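Skultard vol. 3 reprint: is the new lettering worse or am I imagining it?
Forum: Manga and Comics in Print

bruvby_reader
Apr 24, 2020
Picked up the reprint of Skultard volume 3 and put it next to my old copy. The cover colour is closer to the original, no complaints there. But the lettering has been redone, and the new font is thin and a bit small for the balloons. The sound effects that used to be drawn over are now tiny captions between the panels. Anyone else compare them? I'm deciding whether to replace the rest of the set.

inkwash
I compared chapters 14 and 15. The font is smaller, you're right. The translation is the same apart from a few name spellings. Jardine is now spelled the same way all the way through, where the old edition changed it halfway.

Mossgate
I prefer the captions. The old edition painted over the art to fit English sound effects, and on the harbour spread you lost half the rigging. Now you can see it.

bruvby_reader
Fair point on the harbour spread. I still had to hold it under a lamp to read some of the captions.

toneandscreen
The paper bothers me more than the font. The reprint stock is thinner and the solid blacks show through from the other side. Volumes 1 and 2 were fine, I bought those in February. Has the printer changed?

inkwash
Mine doesn't show through. What does the copyright page say?

toneandscreen
Second printing. No printer listed on mine.

inkwash
Mine is first printing. That could be it.

Mossgate
If anyone is still after the old edition, the hardcover box was limited to 500 and I've seen one listed at $500 without the poster. I wouldn't pay it. The reprint is $45 a volume and has all the colour pages.

pellworth
$45 is too much for a softcover. I'm reading it from the library.

Mossgate
It's an oversized softcover with colour pages. That's what they cost now, once shipping to Canada is added in.

pellworth
I can know what they cost and still think it's too much.

Erhan Bayram
I've done lettering work, though not on this series. The font size is usually set by the longest balloon in the book, and then some publishers hold it for the whole volume so it looks even. Japanese balloons are tall and narrow, so English gets squeezed sideways. The old edition changed size from page to page, which is easier to read but looks messier. 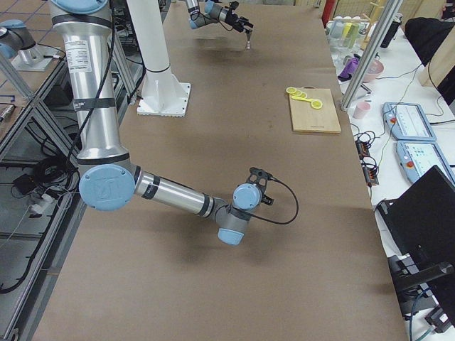 As for the sound effects, redrawing them takes a lot longer than captioning, and a book of this length would have hundreds. I'd expect the captions to stay for the rest of the run. If the size bothers you, write to the publisher before volume 4 goes to print. They do read those.

bruvby_reader
Thanks, that's useful. I'll write to them. Do you know if Clestidex is getting the same treatment?

Erhan Bayram
No idea, sorry.

inkwash
The preview pages for Clestidex have redrawn effects, at least in the first chapter. The whole run is 1,432 pages, so I'd wait and see if they keep it up.

toneandscreen
Shop is sending me a replacement for volume 3. I'll post the copyright page when it gets here.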